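Feb 15, 2020 – notebook, folding work, equipment planning

Spent the first part of the day on the shirt and the rest of it on the spreadsheet, so this entry is mostly money with some cloth mixed in. The order list for June has to go in soon and I keep changing my mind about it (third version now, sorry to anyone who printed the second one).

Where we are: one pair of hand-held grippers, both in use all day, no spare. If a jaw goes, everything stops. So line one on the list is a second pair, and I'm not going to budge on that. Lorunico wants 700 dollars a unit and Pernholm quoted 380 for a body without the jaw set, which sounds great until you price the jaws!

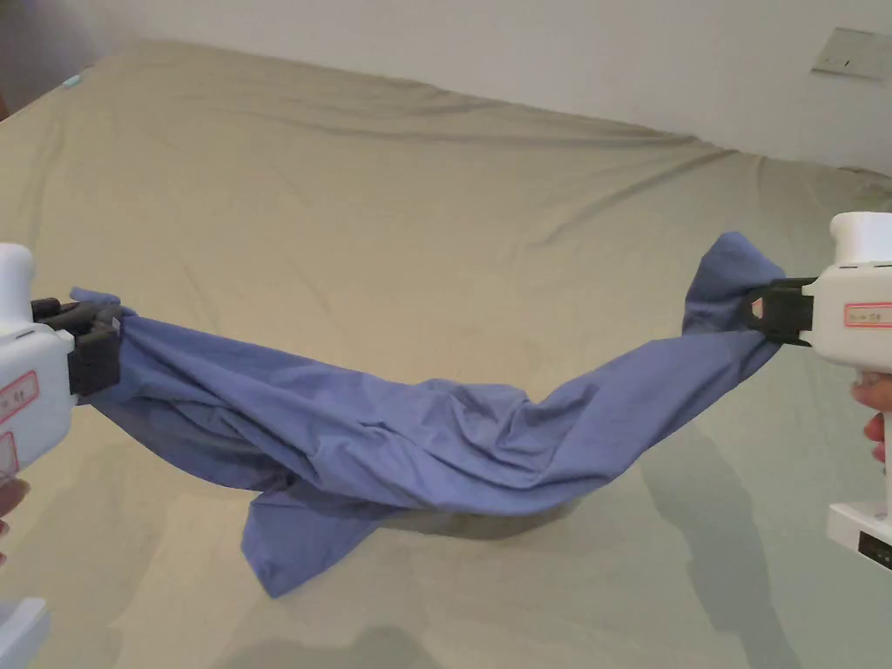
Tazi wrote back that two-handed stretches like these are the best argument for matched units, and that mixing a Lorunico on one side with a Pernholm on the other would cost us more in calibration time than we'd save. Fair point. I had the mixed pair penciled in and I've now crossed it out.

Next, the view from the gripper itself. I went back and forth on whether to budget for wider lenses, and looking at what we get already I don't think we need them. You get the jaws, the cloth, most of the bed and a good bit of the room as well. If anything it's too much room. Lenses come off the list – that money goes to storage, which we burn through much faster than I planned for.

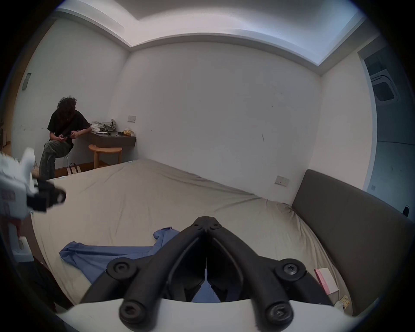 Gripper view, blue shirt on the bed, current lens.

Storage: 64 gigabyte cards, two per gripper, plus 2 spares for the bag. I'd love bigger ones but the small ones make us copy things off regularly, and we are bad at that when nothing forces us. Also putting in for a card reader that isn't held together with tape.

Jaws are the other headache. Thin cotton is fine to pinch at a corner, but when the hem is bunched into a thick roll I want to know how much the clamps can take before we commit to a whole set. Clindari has softer pads in their catalog and will send samples if we pay shipping. Worth it, I think. I'd much sooner try two pads on this same shirt than order a box blind.

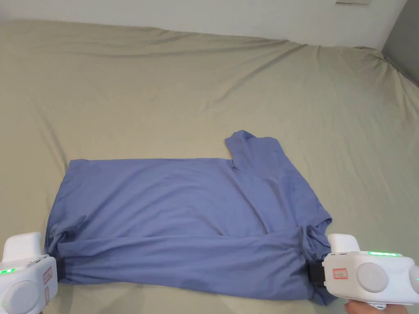

Still to price

Chargers, for one (I forgot them in both earlier versions). Hard cases for the second pair. A few more shirts in other fabrics, which can come out of petty cash. Ask Lorunico whether the 700 includes the jaw set, and get it in writing this time.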